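Clirkuvberg Homewares Opens Refill Table to Visitors in September

The housewares maker Clirkuvberg will open a public refill table at its Sestinier showroom in September. Visitors can bring a drink bottle from home, fill it with water and try pouring from the company's mugs and pitchers before they buy. There is no charge and no need to sign up.

The table goes with the launch of Kanaujia, a new line of nine pieces for serving water and other cold drinks. The line has three pitchers, five tumblers and one carafe with a lid. All of them were shaped with small kitchens in mind, where one item often has to do several jobs.

"A lot of people pour from whatever is closest," said Dayana Ochoa, head of product at Clirkuvberg. "They use a coffee mug to fill a bottle, and a bottle to fill the kettle. We wanted to look at how that goes on an ordinary table before we drew anything."

Pouring from a mug into a narrow bottle neck was one of the first tasks the design team looked at. A mug has a wide round rim and no spout, so the person pouring has to keep the stream thin and hold the rim close to the opening. The team used plain white mugs and common plastic drink bottles for this work. 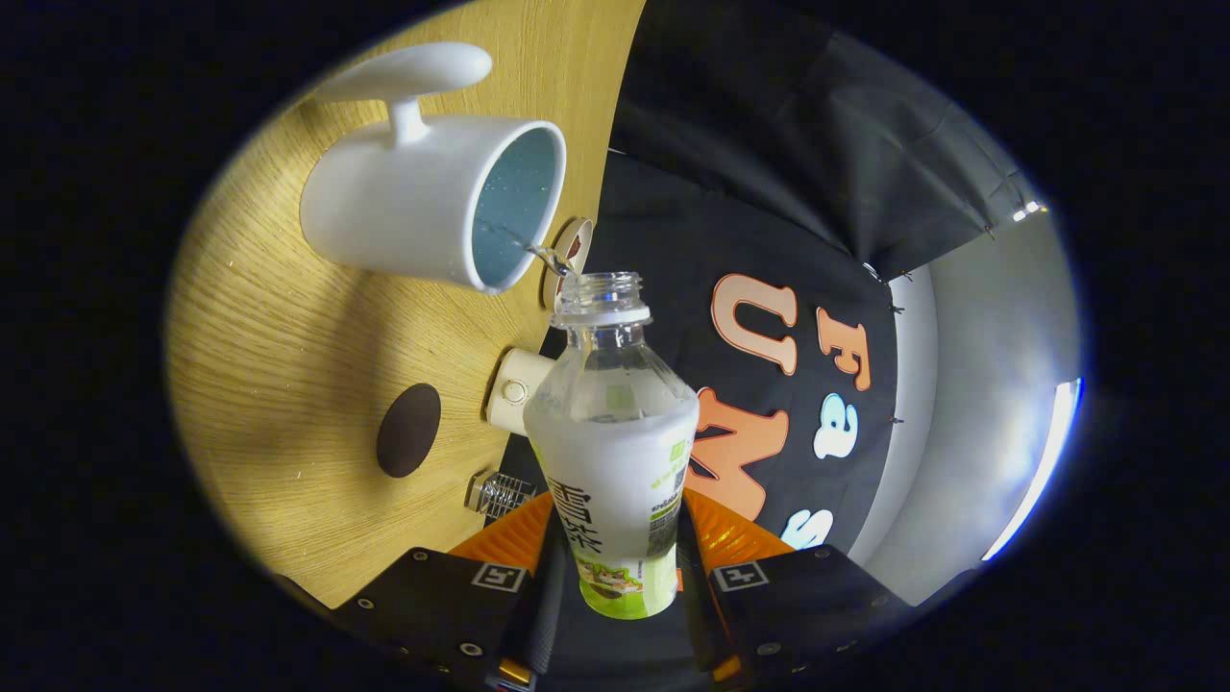 What the Company Learned

Clirkuvberg collected 607 comments from customers during the planning of the line. Spills at the neck of the bottle came up most often, followed by handles that are hard to hold when the mug or pitcher is tipped far over. Several customers also asked for pieces that fit on the top rack of a dishwasher.

The Kanaujia pitchers have a short, narrow spout and a handle with room for all four fingers. The tumblers stack. The carafe lid comes apart in two pieces for washing.

At the Refill Table

The refill table will be set up near the front of the showroom, next to the sink. Mugs, pitchers and towels will be provided. Staff will be on hand from 10 a.m. to 4 p.m. to answer questions about the line and about care of glazed ceramics. Children are welcome with an adult.

Bottles of any size may be used. Visitors are asked to rinse their bottles before they come and to remove the cap before stepping up to the table.

Availability

Kanaujia will be sold at the Sestinier showroom and through the kitchen retailer Aka beginning in September. Pieces can be bought one at a time or as a full set of nine. Replacement lids for the carafe will be sold separately.

About Clirkuvberg

Clirkuvberg makes mugs, pitchers, bowls and storage pieces for home kitchens. Press samples and product sheets are available from the showroom office. Media requests should be addressed to Dayana Ochoa.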